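Print this page | E-mail this page

Progress report on the Bollum spring bingo promotion
To: Halima Shirima, Ndlovu
From: Tapio Kokkonen, player offers
October 4, 2019

Dear Halima,

I report to you on the work paid from the promotion budget. The daily prize draw opened on the Bollum site as planned, and 724 players have joined it up to now. Our goal for the full period is 900. Most of them came from the newsletter, and only few from the banner on the front page.

Mbali Mkhize has rewritten the terms of the offer. The old text did not say clearly that bonus tickets expire after three days, and we received many complaints about this. The new text is shorter and stands directly under the entry button.
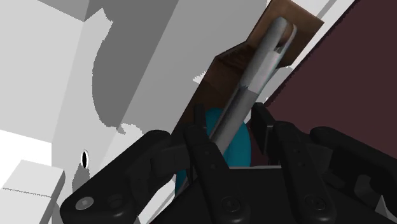 Will the second draw start in January?
We plan for it, but the date depends on Sistent, who must first deliver the corrected ticket counter.

The counter still shows a wrong balance when a player has two rooms open. Karim Tawfik has sent them the records and waits for their reply. Until it is repaired, support corrects each balance by hand, and this takes over 2 hours every day.

I ask for your approval to move the unused banner money to the newsletter. The prize fund stays the same.

With kind regards,
Tapio Kokkonen

Print | E-mail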